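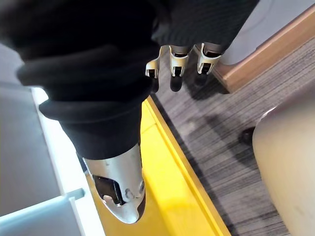

Brasum OS 4 on older Caleo tablets: your questions

Answers by Hemant Sandhu

Will my tablet get the update?
Brasum says every Caleo sold in the past five years will. It said much the same last time, and the smallest model waited until April. I'd believe it when the notice shows up in Settings.

Is it really twice as fast?
Apps open a bit sooner on the newest Caleo. On my three-year-old one I couldn't tell the difference, and the keyboard still lags when you turn the screen. "Twice as fast" comes from Brasum's own test, and it hasn't published how that was run.

How much space do I need?
The download page says 3000 MB. Mine refused to start until I had cleared a good deal more than that. Delete a few films first.

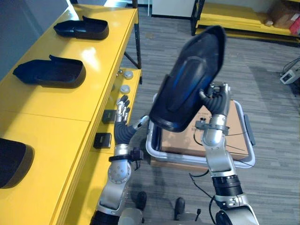 Does the battery last longer?
Houda El-Sayed used the beta daily for a month and charged just as often as before. There is a new low power mode, but it dims the screen so far that you'll probably switch it off.

Should I pay for the early access scheme?
It costs £121 and the finished version is free. What you get is a few weeks' head start and everybody else's bugs. I wouldn't.

Can I go back if I don't like it?
Brasum says yes, for 30 days. You have to wipe the tablet to do it, and backups made on version 4 won't load on version 3. Make one before you update and keep it on a computer.

What about the new Georgiev stylus?
Supported, according to the box. Pressure works in two of the built-in apps so far.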